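Lernside Twinning Association
Minutes of the April meeting, held in the upper room of the Prado, Friday evening

The meeting opened late, the upper room having been promised to a quiz. The quiz was persuaded to go downstairs, from where it could be heard throughout. Apologies were received from the usual people and accepted in the usual spirit.

1. Minutes of the last meeting
Agreed as a true record, subject to one correction. Under item 5, "the visitors were exhausted by the welcome speech" should read "the visitors were escorted to the welcome speech". The member who asked for the change had given the speech.

2. Matters arising
The road sign saying that Lernside is twinned with Brenivberg has still not been put back. The council says it is in the depot. The depot says it is with the council. The secretary will write to both again, and will this time enclose a copy of each one's letter to the other.

The Brenivberg flag has been found. It was in the box marked Flags, where it had not been looked for.

3. The visit from Brenivberg
A letter has come from our friends in Brenivberg with the names of those coming and a list of the things they would like to see. The list includes the sea. The secretary has replied with a map.

Hosts are still needed. Three households have offered beds and a fourth has offered a caravan, with a note on the condition of the caravan which the meeting thought did the owner credit. Anyone with a spare room is asked to come forward before their neighbours do it for them.

The programme was gone through. The walk to the weir stays. The visit to the water treatment works also stays, after a vote, though it has been moved away from lunch. The folk dancing has been dropped at the request of the folk dancers.

4. The welcome supper
The discussion took up most of the evening. The hall holds 90 seated, if the piano goes out into the passage. Last time it was pushed out with great energy and then stayed there until Christmas, so there will need to be a plan for both directions.

The supper will be bring-and-share. It was agreed that people should be told what to bring. When this was left to chance we had one hot dish and a remarkable number of trifles, and the guests, who were too polite to ask, ate them in the order they were placed. Savoury will be asked of the odd-numbered houses and sweet of the even. Houses with names may do as they please, as they generally do. 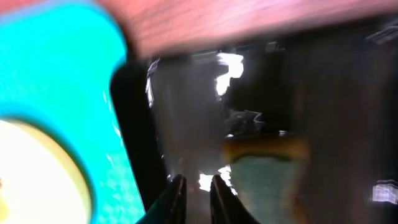
One member wanted to know why we could not simply pay Dresta to do the whole thing, as the bowls club had, and sit down like civilised people. The bowls club had been given a choice of main course and little bread rolls, and there had been no shouting from the kitchen at any point.

The quotation from Dresta was then read out. It came to 1,750 pounds, without drinks. There was a silence, during which the quiz downstairs could be heard getting a capital city wrong. The meeting decided by a large majority that bring-and-share was more in keeping with the spirit of twinning. The member asked that the bread rolls be noted. They are noted.

Seating: visitors and hosts will be mixed, as last year's arrangement put everyone from Brenivberg at one table, where they had an excellent evening. Place cards will be written by somebody whose handwriting can be read.

Crockery: the hall's own set has shrunk again and no longer matches, if it ever did. Members are asked to bring their own plates with a name on the underside, and to take home the same ones. Trays would also be welcome. The dispute over the blue casserole dish from the previous supper is now closed and will not be reopened under any other business.

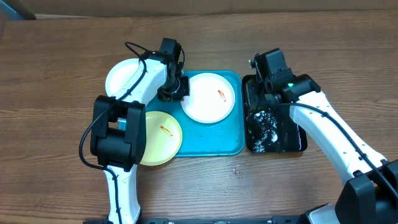 Plates and a teal tray.

Washing up: a rota will be pinned to the kitchen door. Signing it with the name of a spouse counts only where the spouse has been told.

5. Language evening
The conversation class continues to meet and has reached the railway station. Several members can now ask for a return ticket with confidence. Understanding the answer will be dealt with after the summer.

6. Gift for Brenivberg
Last time we gave them a clock and they gave us a clock. A bench was proposed and found to be heavy. A framed map of Lernside was agreed on, provided that the printer can be talked into using the version with the new bypass left off, which most of those present felt showed the town at its best.

7. Any other business
The blue casserole dish was raised. The chair ruled it out of order.

A set of keys was left in the upper room after the last meeting and can be collected from the bar.

The next meeting will be in the same room, quiz permitting. Would members please bring their offers of beds in writing.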